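Drindex Releases Ruvik 21 Planning Software for Two-Arm Workstations

DAVIS – Drindex has released version 21 of Ruvik, its motion planning and control software for workstations in which two robot arms share one table. The update is available to all licensed laboratories as of Wednesday.

The main change concerns the way Ruvik divides work between the arms. Earlier versions reserved a fixed half of the table for each arm and stopped one of them whenever a task crossed the center line. Version 21 replaces the fixed line with a shared map of the workspace, which both arms consult before each move. The planner refreshes its path every 20 milliseconds and can hand an object from one arm's queue to the other's without a restart.

Development was carried out with the Sisay Laboratory, which tests the software on sorting tasks involving thin, flat items such as play-money bills. Flat items that overlap are difficult for a parallel gripper, and the perception module must decide which one lies on top before a grasp is planned.
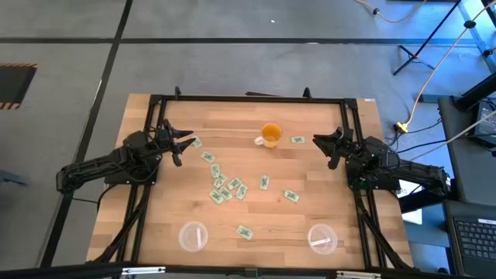
The new perception module assigns each item a grasp score and an order of removal. When two scores are close, the software selects the item with the clearest edge and plans a slower approach. Operators may set their own limits on speed and closing force for each arm.

Ruvik 21 also includes a revised log viewer. Joint positions, camera input and planner decisions now appear on a single timeline, and a session may be replayed from any point. The laboratory used the viewer to review 200 recorded sessions before the release was approved.

Laboratories running version 20 may update directly. Those with older installations must first export their calibration files, a step Drindex expects to take 40 minutes per workstation. Existing task scripts will continue to run, although scripts that refer to the former center line will produce a warning.

Online training sessions for operators will begin in December. Registration is open through the Drindex support office in Davis.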